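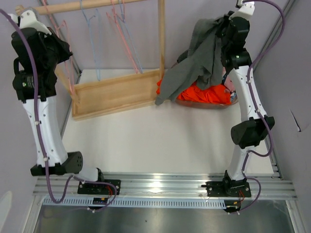

How far will the new one go on a charge?

Far enough to get to Nurdale and back, if you keep the heater off and stay behind the trucks.

That was what the salesman told me, anyway. Astov dealership, last one in the county. He had the brochure folded in his jacket and kept patting it. The Sondari. Electric, all of it, out in July – or when the batteries came.

I'd driven in with the old wagon. More than 200 thousand miles, one door that opened. He walked around it twice and wrote a number on a card and turned the card over so I couldn't see.

"You'll miss the noise," he said.

"I won't."

I would. Forty seconds of it every morning, my father swearing at it from the porch. Then it caught, then the blue smoke, then school.

He let me sit in the demo car. No key. A screen, a smell like new shoes. I pressed the pedal and we were out of the lot before I'd said anything, past the tire place, past the church, him with one hand on the dash and pretending it wasnt.
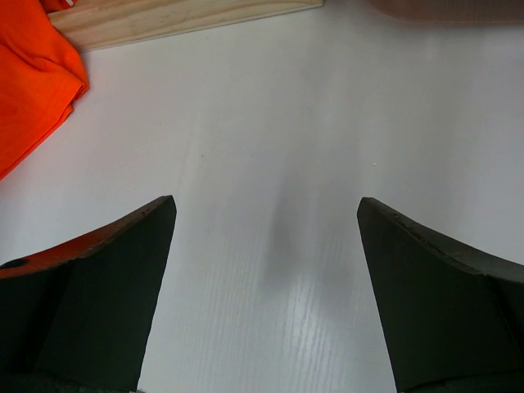
"Easy," he said. "Easy. There's a light."

I stopped at the light. So quiet I heard his watch.

On the way back he talked. Martinelli had bought the company, or half of it. The plant was going over to motors, the engine line would be gone by spring. He'd worked that line, before sales. 906 engines in his best week, him and the night crew. He said the number slow, like a phone number for a house that got torn down.

"And now?"

"Now I sell these." Pat, pat, the brochure.

Back at the lot the wagon was ticking. Still cooling off. There was a wet spot under it the size of a plate and he looked at it and didn't say a word, good man.

I asked for the card. He gave it to me. 100 dollars.

Five minutes I stood there. Maybe less. Then I asked wether he wanted to hear it start – once, before I took it home – and he put the brochure down on the hood of the demo car and came over and leaned in at the window.

I turned the key.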